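Speaker notes, Vastell project talk
Farzana Nanayakkara and Ye-seo Do
January 14, 2024

Slide 1. Title. Say that the method is joint work and that Ye-seo takes questions on calibration.

Slide 2. Problem. Policies trained on hand-held gripper demonstrations depend on the recovered gripper pose. Pose error goes straight into the action labels. Define "action label" before moving on.

Slide 3. Setup. Wide-angle view from the gripper, square marker on top of each unit.

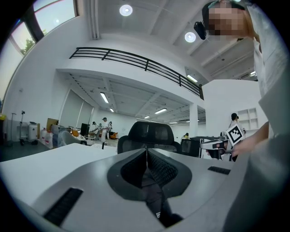
Baseline is visual odometry alone. Ours adds the marker as a second constraint whenever one gripper sees the other. Do not derive the cost function; it is in the backup slides.

Slide 4. Data. 900 demonstrations, of which 261 were held out. Five tasks, all two-handed. Pause on the split, as reviewers asked about it in November. 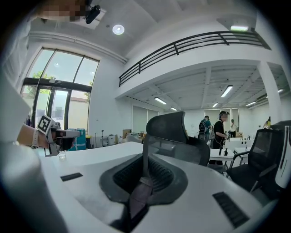
Relative pose between the two grippers is the quantity we report. Absolute pose in the room drifts in both methods and does not matter for these tasks.

Slide 5. Result. Read the table left to right. The gain is largest on handover and close to zero on wiping.

Slide 6. Limits. Marker at a steep angle, motion blur. Skip if under 100 seconds remain.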